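The free energy that would not close

For most of February my cycle did not close. The plan was plain: take a small magnetic model through a loop in temperature and field, add up the work at each step, and get zero at the end to within the error bars. I had 1253 steps in the loop and a remainder well outside them.

The code was written at Zemville and moved to the Castum cluster when the lattices got too large for my desktop. I suspected the move first. I reran the smallest lattice on both machines with the same seeds, and the outputs agreed to the last printed digit. That cost six days of queue time.
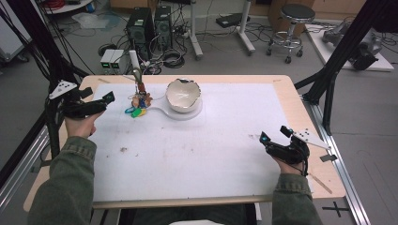

Next came the step size. Halving it should have cut the error by a factor of four, and it did so everywhere except near step 341, where the path runs close to the transition. The system there relaxes slowly, and I was allowing 40 sweeps per step before measuring. The spins were still remembering the previous field value -- a lag, counted as work on the way up and again on the way down.

The Tkachenko notes, which I should have read sooner, recommend fixing the number of correlation times per step and letting the sweep count vary. I now estimate the correlation time as the run goes along. The loop closes for the two smaller lattices. The largest is still in the queue, and I plan to write up the Goda comparison once it comes back.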